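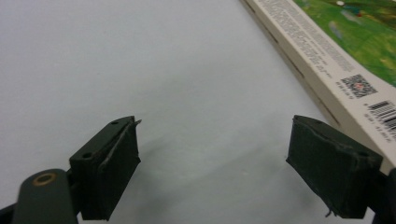
Long Cardboard Boxes (Household Use)

A long cardboard box is any paper-board carton a good deal longer than it is wide, and if you keep house for any length of time you end up with a pile of them. I started this entry on my own little home encyclopedia because the other box pages (shoe boxes, moving boxes, cereal boxes) kept sending people here and there was no here to send them to!

Names

In my family these were always "stick boxes," which I thought everybody said until I moved to Tandmont and got blank looks at the hardware store. Loretta Mahmoud, who edits the packing pages with me, calls them slims. Sinan Öztürkmen wrote in to say his mother called them ruler boxes, and I like that one best. Shops mostly just say "long carton."

What they're made of

Two kinds, broadly. Thin ones are folded from a single sheet of paperboard, the same sort of stuff as a cereal box, and they hold light things like candles, foil, light tubes and curtain hooks. Heavier ones are corrugated, with a wavy layer between two flat ones, and those are what you get when somebody mails you a curtain rod or a lamp stand. You can tell them apart by looking at a cut edge. The thin kind creases if you lean on it (I have ruined plenty this way).

How they open

Most open at the short ends with a tuck flap. Some have a lid down the whole long side, and those are far nicer for storage, as you can see everything at once without tipping it out onto the table. End-openers are better for mailing. I tape only one end of mine and leave the other tucked.

Around the house

Knitting needles, wrapping ribbon, spare blinds parts, paintbrushes, taper candles, chopsticks, all of it goes in long boxes at my place. Elaine Amaral keeps seed packets standing in hers, in a row, and it works beautifully in a shallow drawer. I tried it in May and haven't gone back to envelopes.

They do take up an awkward amount of table while you're sorting. I set mine off in a corner, slantwise if that's how it lands, and keep the middle clear for whatever I'm putting in. A plain pale tabletop is a help with small pieces, especially dark screws and pins.

Storing the empties

Flatten the corrugated ones and slide them behind a bookcase. Thin ones I nest, small inside large. My own stash stands at 17, and my husband would like it to be 2. Keep them off a basement floor, damp gets into the ends first and then the flaps go soft and won't tuck.

Disagreements

Anika Obi thinks wrapping paper tubes belong on this page. I say a tube is a tube and has its own entry, and we've left it there for now.

See also: Shoe boxes; Mailing tubes; Drawer dividers; Packing tape

Last edited 18 December 2024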